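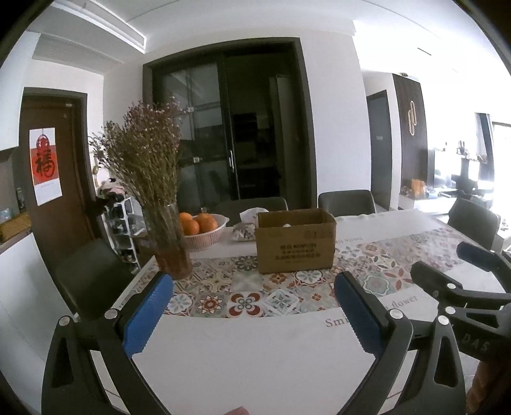

Several members have advised Dekstead Housing Services that a runner should be removed before any parcel is opened on a dining table. Is this necessary where a white tablecloth lies underneath? My runner is printed with colored tiles and flowers, and I would prefer to leave it in place together with the dried flowers and the fruit bowl.
Posted March 6, 2020

Tunstall Residents Desk
Removal is advisable. Cardboard cartons collect grit in transit, and grit will mark printed cloth when the carton is turned. Dried flowers should be moved to a sideboard first, as the small blossoms shed when the table is bumped. Fruit may remain, provided that packing material is kept away from it. The cloth should be shaken outdoors afterward and washed according to its label.

pilta697
We leave ours on. No problems so far.

Resel Home Library
The reply above is correct regarding grit. If the runner must stay, please place a folded towel under the box and lift the box when moving it. Plastic bags should be cleared the same day. Our laundry sheet from January covers printed cotton only, so please check the fiber content before following it.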